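Heltunell 共用工坊参观记录
2024年9月10日

工坊在一栋旧厂房的二层，楼梯偏窄，大件走货梯。机械臂工位靠里，与木工区隔一道门，木工区开吸尘时噪声仍然明显。

这个项目叫 Britata，8月立项，目标是在桌面上抓取小件并分拣。机械臂是二手整机，末端换成黑色两指夹爪，法兰连接，供电和通信走一根外接细线，从夹爪下侧接回腕部。线留了一段余量，垂成弧形。成员说余量再短，腕关节转到极限时接头会受力；再长又容易挂到工件。目前没有加线夹，我建议在腕部加一处固定点。

工作台宽1370毫米，深600毫米，白色台面。浅色台面对反光敏感，视觉部分还在调曝光，当天没有演示识别，只看了手动示教。示教点共10个，其中4个用于避让。速度限得很低，接近台面的一段改为直线运动。

控制程序自己写，电源模块购自 Voß，转接板由 Predis 代工，第一版孔位偏了，扩孔后装上。急停串在主回路里，复位后需要重新使能，腕部灯环变绿才允许下发运动指令。

未解决的问题有两个：夹爪开度没有标定记录，换指块后零点要手工找；薄膜类物料夹取时容易起皱，指块上准备贴软垫，材料未定。
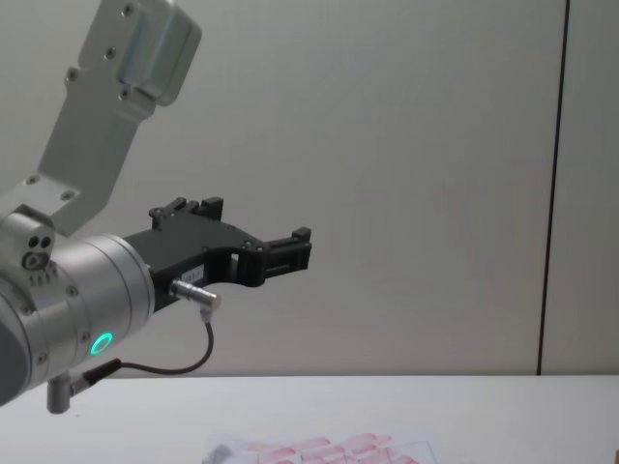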